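Bench > Notebooks > Fesbridge workshop > Props and containers

June 2024

Still on the question of the plate versus the bowl. Campbell wants one container for the whole small-props set so the table can be cleared in a single carry, and the Pisanix sheet says any "shallow receptacle" will do. I don't believe the sheet. It was written in April by people who had not yet seen the die.

My objection to the steel plate is old and I'll put it down again so it's in one place. A raised rim that low stops a thing from sliding. It does very little about a thing that rolls, and half of our set rolls. It also throws color back at you from whatever is sitting on it, so when I look across from the stool I am never sure at first where the fruit stops and the shine begins. Campbell says I am being fussy. Possibly.

Loaded the plate anyway, peach and pomegranate both on it, with the block, the blue bone and the die for company.
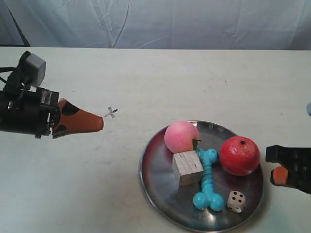
2 min read

The bone is the awkward one. Laid front to back it takes up the middle and comes right up against the peach, and then the block has to go wherever is left. The die I would leave out altogether. It's small enough to get under something and be carried off to the sink, and I've heard the argument that its being white makes it easy to spot, which would convince me more if our tabletop weren't cream.

Peach leaf: leave it on. Last month's idea of snipping it so the peach sits flatter was a bad one and I'd like it to stay dropped. Same for gluing a washer under the pomegranate.

I also want to note that the cross on the table is not a spot for the plate, whatever the old setup card says. Plate goes to the right of it. If we want a plate mark we should make a plate mark.

Then the bowl, the clear one. I came in expecting to like it and I'm less sure now. The good part is obvious, you can see in from the side without standing up. The walls curve, though, so round things and square things don't share the floor well. With the pink sponge ball and a wooden block in there the ball ends up over the block, and you have to think about which one to take first. On the plate you never do. Also the ball shows up a second time as a dull patch along the wall next to it, shadow or reflection, I can't decide which. So much for the bowl being the one without the shine problem.
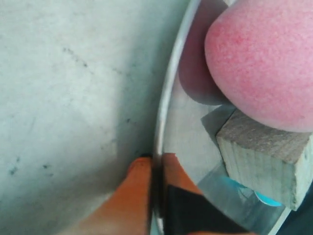 Raffaele Tedesco thinks I have the wrong end of it, and that the bowl is fine as long as nothing hard goes in with the sponge ball. His view is that the block belongs on the plate permanently, the ball belongs in the bowl permanently, and the single-carry idea should be given up. He'd also rather have two containers that each do one job than spend another Saturday on this.

I can live with two containers. I don't accept "fine." The specks on the table by the bowl want looking at before we settle on where it lives, and I'd want to know whether they wipe off or are in the surface. I'm not taking anyone's word for it, mine included.

Campbell's other proposal is a deep tray with dividers, over 30 in the catalog apparently, all the same tray in different sizes as far as I can tell. Dividers fix rolling and make everything else slower. Not ordering one on the strength of a catalog drawing.

For next time:
- damp cloth on the specks, then decide about the bowl
- bone side to side on the plate, see if the block gets a proper place
- die in its own cup, or out of the set
- cross out the line on the setup card about the mark
- ask Undo if they'd take the plate back. I doubt it

1,331 views · 5 comments · 2 shares

Fesbridge workshop notebooks · Contact · Back to top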